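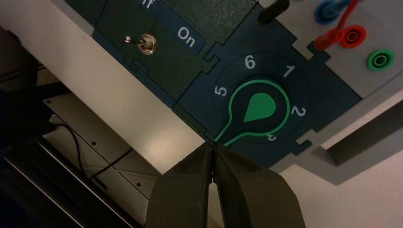

Rotary selector with white numerals on a teal panel.

Visit report: Salstead pumping station open day, June

The station lifts water from the Meltow aquifer to the Pamen reservoir, a static head of 800 feet. Doors opened at 10 a.m. and the tour started in the pump hall.

Three main sets are installed, two duty and one standby. Each runs at 1446 rpm under load. The standby set was open for a seal change, so the impeller could be viewed from the walkway – wear on the vane tips was slight. The rising main is 915 mm in diameter, steel, relined in the last overhaul.

The Shezi filter house came next. Backwash is started on differential pressure, with a timer as fallback. Turbidity readings are logged at the outlet and copied to a paper sheet each shift.

Parking was on the grass by the lower gate. Ear protection was handed out at the pump hall door. The surge vessel was not on the route – it can be seen through the fence on the way out.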